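Über uns

Arbeitsgruppe Zweiarmige Manipulation am Schülerlabor Povora

Die Arbeitsgruppe besteht aus Schülerinnen und Schülern der Jahrgangsstufen 10 bis 13. Sie arbeitet im Rahmen des regulären Wahlangebots und beschäftigt sich mit dem Greifen und Ablegen biegeschlaffer Teile, im Wesentlichen Textilien. Derzeit sind 23 Mitglieder eingetragen. Die Leitung haben Hacer Baysal (Regelungstechnik, Programmierung) und Octavian Ghiță (Mechanik, Werkstatt).

Arbeitsschwerpunkt

Starre Bauteile lassen sich mit bekannter Geometrie und fester Greifposition zuverlässig handhaben. Bei einem Tuch ändert sich die Form mit jedem Kontakt. Die Gruppe untersucht daher, wie zwei Arme mit je einem Zweifingergreifer ein Tuch fassen, spannen und falten können. Die Bewegungen werden zunächst von Hand vorgegeben, aufgezeichnet und anschließend ausgewertet. Aus den Aufzeichnungen entsteht der Datensatz, mit dem die Steuerung trainiert wird. Kameras befinden sich an den Handgelenken der Arme, dazu kommt eine feststehende Kamera über dem Tisch.

Bewertet wird jeder Durchgang nach einem festen Schema: Griff an der Kante, Griff an der Ecke, Lage der oberen Stofflage zur unteren, Endform. Ein Durchgang gilt als ungültig, wenn ein Greifer nachfassen muss und dies im Protokoll nicht vermerkt ist.

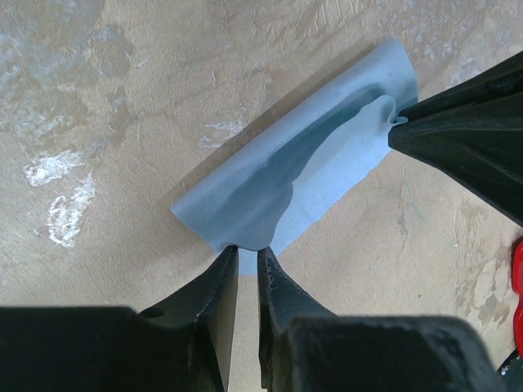
Die Auswertung der Handgelenkkameras ist aufwendiger als die der Tischkamera. Die eigenen Finger verdecken im Nahbereich einen Teil des Stoffs, und der Abstand zur Arbeitsfläche wechselt laufend. Für die Beurteilung des Kantengriffs wird diese Perspektive trotzdem bevorzugt. Yen-ting Liu hat hierfür ein Beschriftungswerkzeug geschrieben, das die Bilder beider Arme zeitgleich anzeigt. Es wird auch im Grundkurs verwendet.

Ausstattung

Zur Verfügung stehen 2 Armpaare, ein Rechner für die Auswertung sowie die Werkstatt im Untergeschoss. Greiferfinger werden nach eigenen Zeichnungen gefertigt. Die aktuelle Fingerform trägt intern die Bezeichnung Rimton und läuft zur Spitze hin schmal zu, damit auch flach aufliegende Kanten erreicht werden. Zeichnungen und Stücklisten können auf Anfrage eingesehen werden.

Wettbewerb

Die Gruppe nimmt am Schülerwettbewerb Stevmont in der Klasse Textilhandhabung teil. Ein Team umfasst höchstens 6 Personen. Für die Aufgabe stehen einschließlich Aufbau etwa 30 Minuten zur Verfügung. Jummai Nwankwo koordiniert die Anmeldung, Yakubu Chukwu ist für Transport und Ersatzteile zuständig. Die interne Auswahl findet jeweils im Mai statt.

Teilnahme

Vorausgesetzt werden Grundkenntnisse in Python oder der Abschluss des Grundkurses. Wer ausschließlich in der Werkstatt mitarbeiten möchte, benötigt stattdessen die Maschineneinweisung. Anmeldungen nimmt das Sekretariat des Schülerlabors schriftlich entgegen.

Stand: 18. August 2020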